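Week 4 – Interior walls: cleaning, marks and small repairs
Course notes, Building Care and Room Finishing

Please read these notes before the practical. Bring them with you, and also a pencil with a soft lead. The pages on floors are in the handout for Week 5 and I will not repeat them.

Last week we finished with paint types. Some students asked me after class why we spend so much time on white walls when there are so many colours in the Rondik fan deck. The reason is simple. Most of the walls that you will be asked to look after in rentals, offices and workrooms are white or off-white, and on these walls the owner sees every mark. A dark green wall can hide a shoe mark for years.

Off-white is also a difficult colour to match. It can lean to yellow, to grey, to green or to pink, and the lean changes with the light. At 8 in the morning a wall can look cool and a bit green, and late in the afternoon the same wall looks like cream. For this reason we never choose a touch-up paint from memory. Take the chip to the wall, hold it flat against the surface, and look at it from the place where people usually stand. Then look again with the lamps on.

A word about shading. A plain wall is almost never the same brightness from one side to the other. It will be lighter near the window or under the lamp, and it will fall away toward the corner. Beginners often believe that this darker part is dirt, and they begin to wash it. Before you wash, put a clean white card on the dark part and then on the bright part. If the card also becomes darker, you are looking at shade and there is nothing to clean. 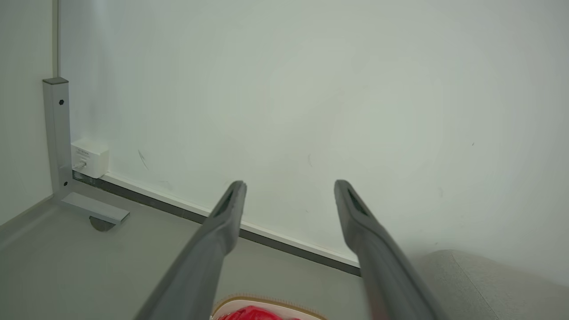
4.2 READING A WALL BEFORE YOU TOUCH IT

The wall we use for this section is pale, smooth and mostly clean, with no decorations on it. Two marks matter for us. One is a thin dark scuff on the left part, a little above the baseboard, running at an angle. The other is short, grey and faint, near the middle. I want you to compare them, as they would not get the same treatment.

A scuff low on the wall is the most common mark of all. In general it comes from shoes, chair legs, vacuum heads, boxes or the corner of a table when somebody moves it. We can't know from the mark alone which one it was, and for the cleaning it is not so important. What is important is whether something was left on the paint, or whether something was taken out of it. Rubber and dirt sit on top. A scratch goes in. Put your fingertip across the mark, slowly. If you feel nothing, or a very small rise, it is probably on top. If your nail catches, it is a scratch, and you should go to section 4.4.

A faint mark in the middle of the wall is often missed. It is easy to see from the side and hard to see from the front. Stand close to the wall, look along it, and move your head a little. Please do not circle the marks with pen! Use a small piece of low-tack tape beside the mark, never on top of it.

Then look at the corner. Where two wall surfaces meet, you will normally see a thin vertical line. On a good corner this line is only the meeting of two planes. On a poor corner it is a crack in the paint or in the filler, and it will come back after you paint over it. From far away the two are very similar. Go close with a lamp before you write anything in the wall sheet.

Finally, write down what is standing in front of the wall. In our picture there is a light grey metal post at the corner, with a square section, like the leg of a table or a frame. Things like this must be on the wall sheet for two reasons. You may need to move them, or ask permission to move them, before you can wash the wall behind. And a square metal edge close to a painted surface can make new marks when it is pushed, so plan where it will go before you lift it. If a piece has screws or bolts on the side that faces the wall, cover the heads with tape.

4.3 CLEANING MARKS THAT SIT ON THE SURFACE

Work from the weakest method to the strongest and stop when the mark is gone. Many walls are damaged by a person who began with the strongest.

Step 1. Dry soft cloth. Dust the area first, from the top down to the baseboard. If you wet a dusty wall you will make grey lines that are harder to remove than the first mark.

Step 2. Clean pencil eraser, white, not coloured. Rub lightly in one direction. This is enough for many shoe marks on a smooth wall.

Step 3. Cloth with warm water, well wrung. One drop of dish soap in the bucket. Wipe a bigger area than the mark and make the edge of this area soft, or you will leave a clean patch in the shape of your hand.

Step 4. Melamine sponge, damp. Press very little. The sponge works like fine sandpaper, and on flat paint it can leave a shiny spot. On semi-gloss it can do the opposite and leave a dull one. Test it first behind a door or low in a corner.

Step 5. Proren wall cleaner, at the strength on the label. We keep one bottle in the workshop cupboard. Gloves for everybody, window open, and rinse with plain water after.

Let the wall dry fully before you judge it. A damp wall is darker and hides what is left of the mark.

4.4 WHEN THE MARK IS IN THE PAINT

If cleaning does not help, the choice is between touching up and repainting the full wall from corner to corner. Touching up is cheaper, but it works well only when three conditions are met: the old paint is the same product, it is not very old, and it is flat or matte. With a shiny paint the repair will be visible from the side, even when the colour is perfect.

For a shallow scratch:

Sand with a fine block, only along the scratch. Wipe off the dust.
Fill with a light filler, using a flexible knife held almost flat. Take off the extra while it is still soft.
Wait. The tin says how long, and in a cold room in February you should wait longer than the tin says.
Sand again, and prime the filled part. If you don't prime, the filler drinks the paint and leaves a dull spot.
Touch up with a small roller. A brush leaves lines which the rest of the wall does not have.

For the colour we use Kamath wall paint in the practical, already mixed. Stir it for longer than you think you need to – the heavy part goes to the bottom and the first strokes come out too pale.

4.5 BASEBOARD AND THE FIRST HAND-WIDTH ABOVE IT

The strip of wall directly above the baseboard gets more dirt than any other part. It gets mop water, vacuum heads and feet. When you clean it, do not let the water run down behind the board. Hold a dry cloth under the wet one and move both together. Clean the top edge of the baseboard last, as all the dust you have loosened will be lying there.

If a wall gets new scuffs again and again in the same place, cleaning is not the full answer. Move the furniture a little away from the wall, put felt or rubber on the parts that touch, or fix a rail. The Modurness bumper strip is one kind that can be taken off later without pulling the paint, if you warm it first with a hair dryer.

4.6 WALL SHEET (hand in at the end of the practical)

Fill in one sheet for each wall. Write short, but write in full words.

Room and wall (use the compass side, for example "north wall")
Colour and sheen, as you see them, and the time of day
Marks: position, direction, on top of the paint or in it
Corners: clean line or crack
What stands in front of the wall, and whether it can be moved
Method used, and at which step you stopped

Sixteen marks are given for the sheet. I take marks off for a guess written as a fact. "Dark scuff, possibly rubber" is a good answer. "Rubber from a boot" is not, if you did not see the boot.

For next time: read the part on sheen in the reader again, and bring a piece of painted board from home if you have one.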